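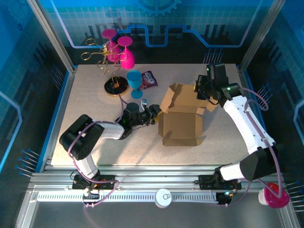 **Figure 3.** Packing station with an open carton, a metal stemware holder, and wine glasses. Two magenta glasses hang from the holder; a blue plastic glass stands upright in front of one of them.

### 3.2 Stemware and carton

Stemware is awkward to pack. The bowl is wide, the stem is narrow, and the foot catches on whatever is next to it. We chose it for the second part of the Orness packing study because it brings out differences in order and placement that mugs and bowls had hidden.

The layout is shown in Figure 3. The holder has curled wire arms and stands toward the back left of the table, with the carton at center-right. Glasses on the holder hang by the foot, bowl down, and have to be turned over if they are to go into the carton upright. A glass standing on the table needs no turn. We treat these as two separate starting positions and report them separately in Section 4.

The carton flaps were left as they fell. In an early round at Kuo we taped them flat against the sides, and the results looked better than they should have – a loose flap narrows the opening and changes the side from which a glass can go in. All trials reported here use untaped flaps.

Each session had 28 trials, with a new carton after every 6. Cartons from Flallska soften along the fold lines with repeated use, and the flaps then lie lower than on a fresh box. A trial ended when the last glass was inside the carton or when 11 minutes had passed. Closing and sealing were left out and are covered in Section 3.4.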